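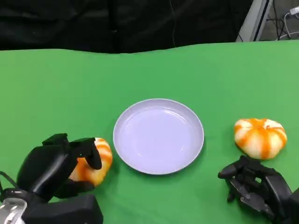 Striped minis and the lavender plate on green cloth, black curtain behind.

loukia_t
Working out a centerpiece for the August seed swap table. Plan is one small striped pumpkin on the plate and the other beside it on the cloth. The cloth is matte, so no glare under the hall lights. Two questions: does the pale plate work against that green, and will the pumpkins hold until October without sealing?

Kanmont
Plate is fine. Orange and cream need something neutral next to them, and pale lavender is close enough. The cloth is the problem. Too saturated. I would use undyed linen.

stergiou166
Disagree on the cloth. Linen next to cream stripes washes out the stripes. Keep the green, but iron it. There are creases toward the back edge.

Kanmont
On a screen, maybe. Across a hall the green is all anyone will see.

Lostach
On storage: don't seal them. Wipe the skins with a weak bleach solution, 2 teaspoons to a quart of water, dry fully, keep the stems on. Mine lasted 7 weeks on a shelf last year. The ones I varnished went soft in 3.

stergiou166
Were the varnished ones cured first? Mine were, and they lasted as long as the bare ones.

Lostach
No, straight off the vine. Fair point.

loukia_t
Thanks. Keeping the green, ironing it, skipping the varnish. Signed, Loukia Theodorakopoulos, Zundgate table.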